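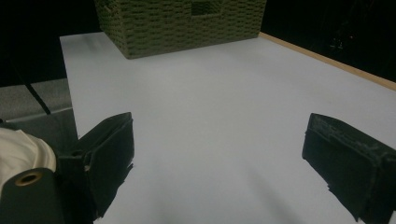 One basket is enough

I think most homes own too many baskets. A basket looks like tidiness, so we buy another, and soon there are baskets full of things we would have thrown away if there had been nowhere to put them. Pikville's spring catalogue had 79 of them. I own one, a green woven one, and it stands at the end of a white table.

My rule is plain. Whatever is lying about goes in the basket, and in the evening the basket is emptied. It takes three minutes. When I had 3 baskets the job took most of an hour – I had to remember which was meant for what, and I seldom did.

People say a bare table is cold. I don't agree. A clear white top is ready for a meal, a parcel or a pile of ironing, and you can wipe it in one go.

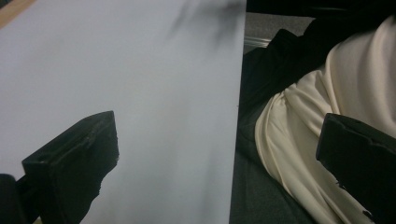

What about cloth?

Fabric is harder. It never stacks the way a box does, and a cream cloth shows every mark. I would still sooner leave one in loose folds for an afternoon than buy a lidded box for it. Folding can wait until there is a clear surface to do it on.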